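Tolwood Guest House: Questions We Get Asked a Lot

Planning a stay with us? Have a read through these first, and if your question isn't answered, write to us through the contact form and we'll get back to you as soon as the breakfast dishes are done.
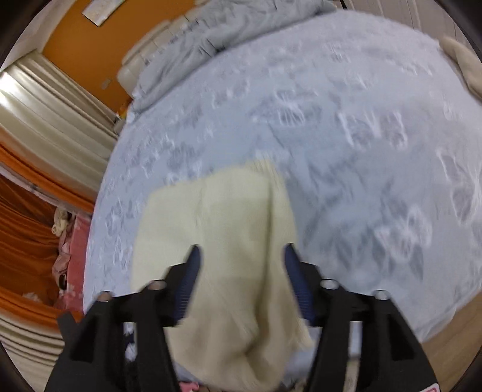 We've tried to put the questions in the order people tend to ask them, starting with getting to the house and ending with the odds and ends.

How do I find you?

Coming from Fontes, stay on the lake road until you pass the old Dikero feed store (the big painted letters are still on the side wall), then take the second left. Please don't trust your phone for the last stretch! It likes to send people up the logging track, which is very pretty but ends at a locked gate. Our mailbox says 1056 and our driveway starts right beside it.

What time can I check in?

Any time from 3 in the afternoon until 9 in the evening. If you know you'll be later than that, let us know in the morning and we'll leave the porch light on and your key in the little box by the side door, along with a note telling you which stairs to take. Early arrivals are welcome to leave their bags in the hall and go for a walk or sit in the garden.

And check-out?

11 in the morning. We can sometimes stretch that a bit in the quiet months, so do ask.

What is breakfast like, and when is it?

Breakfast is served from 7 until 10 in the front room, and it's included in your rate. There's always bread, fruit, yogurt, eggs however you like them, and whatever came out of the oven that morning. In October that usually means apple cake, because our two trees give us far more apples than any household could reasonably eat. If you're setting off early for the ferry, tell us the night before and we'll pack you something in a paper bag.

I can't eat gluten / dairy / nuts. Will that be a problem?

Not at all, as long as we hear about it before you come. We do bake with nuts in our kitchen, though, so if your allergy is a severe one, please call us and talk it over before booking.

Can I bring my dog?

Yes, in the two garden rooms, which have their own door to the outside. Dogs need to be on a leash in the yard (the neighbor keeps hens) and we ask that they stay off the beds. Bring a blanket or a basket from home if you can - most dogs seem to settle better with something that smells familiar.

Do you have rooms for families?

We have one larger room that takes a cot or a folding bed. The cot is free, and the folding bed has a small nightly charge that covers the extra breakfast. The stairs are steep and old, so with toddlers you may be happier on the ground floor. We have a stair gate we can put up for you too.

Is there anywhere to eat dinner nearby?

Our own favorite is Primurico, a small place by the landing with seven or eight tables and a menu that changes with whatever they can get. Book ahead in summer. They stop seating earlier than you might expect, so don't leave it until after sunset. Otherwise there's the bakery in Fontes, which does pizza by the slice in the evenings.

Is there Wi-Fi?

There is, and it's good downstairs and rather moody on the top floor. The password is on the card in your room.

How far is it to the water?

200 yards, down the path behind the woodshed. Bring shoes you don't mind getting muddy. Beach towels are in the chest in the hall, and we'd be grateful if you'd use those and leave the white bath towels in your room.

What if I have to cancel?

You'll get a full refund up to 7 days before you're due to arrive. After that we keep the first night's charge and return the rest. Life does happen, of course, and if something serious has come up, please write to us anyway and we'll see what we can do about moving your dates.

I think I left something behind!

Phone chargers, mostly, and one very fine hat that is still hanging in the hall. Tell us which room you had and what to look for. We mail small things back for the cost of postage and keep everything else until the end of the season.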